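Operations Update: Automated Equipment Handling and Our Technicians

Hawthorne has approved the next stage of the equipment handling project for its data hall teams. Under this program, a robot arm will take over part of the work of placing and removing units in racks, a task that technicians now carry out by hand, often in pairs and often at the end of a long shift. The project is led by Lejla Dimitriou of Facility Operations, with software provided by Clernora. All motions are being planned and reviewed in simulation before any change is made on the floor.

The simulated work cell places the arm and a small open rack on one table, with server cabinets standing behind. Staff from both shifts have been invited to review the planned motions and to mark any position they consider unsafe or awkward to work beside.

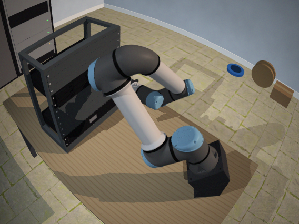 Simulation view: the arm and the open equipment rack on the shared table.

No positions will be eliminated under the program. The 16 technicians assigned to rack work will keep their present grade and pay, and their duties will be rewritten to include supervision of the arm, inspection of seated units, and first-line fault response. Each technician will complete two training modules before being scheduled with the equipment. Ye-rin Jang will coordinate enrollment, and training hours will be counted as regular working time.

Manual handling will continue for cabling, for damaged units, and for any job a technician judges unsuitable for the arm. That judgment rests with the technician on duty and does not require a supervisor's approval. Stop authority is likewise given to every person in the hall, including visiting contractors.

The current round of review concerns the approach to the rack face, where the gripper must come level with a slot without touching the units above or below it. Comments on this portion of the motion should be sent to Farzana Miah, together with the slot position and the reason for concern.
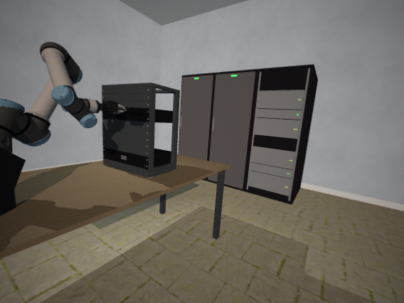
Edeltraud Hubmann asked that the new duties be put in writing before the first training module begins, noting that lifting is the part of the job most people will be glad to give up, while the decision about when a unit is properly seated should stay with the person who signs for it. Her request has been accepted, and draft duty statements will be posted in Room 515 in December.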